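Mooring line loads at the Trenum berth
Speaker notes, afternoon session, Gijs Kramer

Slide 1. Title
Introduce myself and the berth. Trenum is a single ro-ro berth with a fixed ramp, open to the south-west. Acknowledge Brouwer for the tension logs and the pilots for putting up with my questions.

Slide 2. The problem
Passing traffic in the channel makes moored ships surge along the quay. The ramp tolerates small movements, but trailer work stops when surge exceeds the limit in the terminal handbook. Between stoppages the lines take the load, and two of them had parted at the stern before we were called in.

Slide 3. Ship and lines
The reference vessel is the Clindano, 144 metres overall. Standard arrangement is four head lines, four stern lines and two springs each way. Mixed tails: some polyester, some nylon. Say clearly that the mix was a matter of what was in the store. Uneven stiffness means uneven load, and the stiffest line in a group always works hardest.

Slide 4. Measurements
Load cells on the quick-release hooks, sampled at 5 hertz from October to March. We logged 539 passing events. Each event has the passing ship's speed, draught and distance off, taken from AIS and checked against the pilot card where we had one.

Pause here to talk through a typical event. Load stays flat for a long while as a ship approaches. Load drops slightly first, then rises as the bow comes level with our stern. Peak comes after midships have gone by. 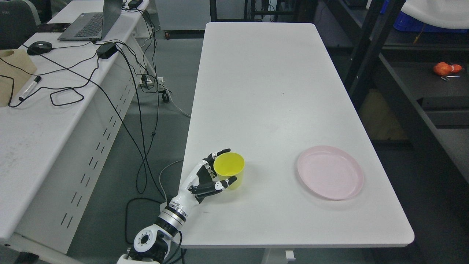
Slide 5. What drives the peak
Speed matters most. Load goes up with roughly the square of speed through the water, so a passing ship on the ebb needs to be judged by log speed and not by speed over the ground. Distance off comes second. Under-keel clearance comes third, but at low water it can overtake distance. Don't read out the coefficients, they are in the paper.

Slide 6. Pretension
Lines left slack by the falling tide let the ship pick up speed before they come tight. In the logs, peaks of more than 30 tonnes all occurred with the springs below the advised pretension. Winches were on the brake in every case. If asked about automatic tension mode: we do not recommend it alongside here, the ship walks down the quay.

Slide 7. Comparison with Saltetetti
Same ramp type, wider channel. Peaks are lower and arrive later. Useful as a check on the model, which was tuned on Trenum data only. Agreement is fair for deep-draught ships and poor for small coasters. I don't have a good explanation for the coasters yet - possibly the bank on the north side.

Slide 8. Recommendations
Match tails within each group. Check spring tension before each booked passage. Agree a speed through the water with the pilots for the last mile before the berth. Retire any tail that has taken a recorded overload, whatever it looks like from outside.

Slide 9. Questions
Likely ones: cost of the load cells (refer to the terminal), snap-back zones (backup slide), vacuum mooring (not assessed). Paper copies are on the desk by the door until the close on Tuesday.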